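Share 14 | Comments 0

Flomov Opens Orders for Brimaseck Hand-Held Gripper Kit

Two-gripper recording kit ships from August; De Graaf to handle North American distribution and service

Flomov today opened orders for Brimaseck, a hand-held gripper kit used to record manual tasks as training data for robot arms. The kit is sold to research labs, system integrators and contract data collection teams. First units ship in August.

Each kit contains two hand-held grippers, one for each hand. A gripper is held and worked by a person, who performs the task at normal speed while the camera on the gripper records video from the jaw side. No robot arm is needed at the recording site. Jaw opening is logged on the same clock as the video.

The camera uses a wide-angle lens, so that a recording includes the jaw area together with a large part of the surrounding room. Position is computed from the room view and from square black-and-white markers printed on a cube mounted on top of the gripper. When both grippers are in use, the marker cube on each can be picked up by the camera on the other, and the relative position of the two hands is solved from those sightings. A head-mounted camera can be added as a third video source. It is optional and is ordered separately.

Maximum jaw opening is 138 mm. This covers most cups, bottles, appliance handles and small boxes. The finger pads are consumable parts and can be changed at the bench with a hex key. The jaw drive is rated at 2000 hours of use before service. Units returned for service are recalibrated and tested for jaw position error before they go back to the customer.

Changes from the pilot version include a stiffer jaw arm, a revised cable exit and a marker cube that can be removed for transport. Pilot customers reported that the earlier cube mount loosened after repeated packing. The new mount uses a keyed base and returns to the same position when refitted. Recordings made with pilot units can still be processed, but pilot and production grippers should not be mixed in one session, as their calibration files use different formats.

Processing is done in Stunik, the desktop software supplied with the kit. Stunik imports the recordings, aligns the clocks, solves the gripper paths and flags segments in which tracking was lost. Flagged segments can be trimmed or dropped before export. Face blurring is applied at import and is switched on by default; raw video is kept only if the operator selects that option. Output is written as plain video files with a table of time-stamped positions and jaw values. Stunik runs offline. An account is needed only for downloading updates.

Setup at a new site consists of one calibration pass with each gripper and one slow sweep of the room. Bright windows and plain walls are the most frequent causes of poor tracking. The user guide gives lighting limits, recommended distances from the table and a procedure for rooms where other people are walking through the background. A table cloth in a single plain color is suggested for small-object work.

Brimaseck carries a warranty of 2 years, excluding finger pads and cables. De Graaf will stock spare pads, cubes and cables and will carry out in-warranty repairs for customers in the United States and Canada. Customers elsewhere order from Flomov directly. Pricing is by quotation. Academic buyers should state the name of their institution in the request. 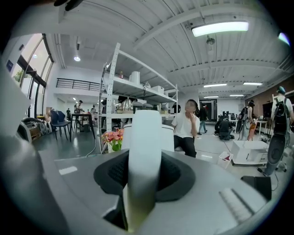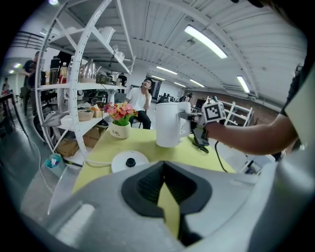
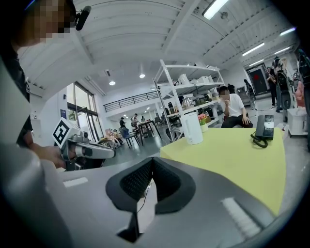 Views from cameras on hand-held grippers during work at one site. Second picture: a gripper closed on the handle of an electric kettle, with the marker cube on top. Third picture: a second gripper held over the work area by an operator wearing a head-mounted camera.

About Flomov
Flomov designs and builds recording hardware for robot learning. Its products include the Brimaseck gripper kit and the Stunik processing software.

Contact: Flomov Press Office | © Flomov. All rights reserved. | Back to top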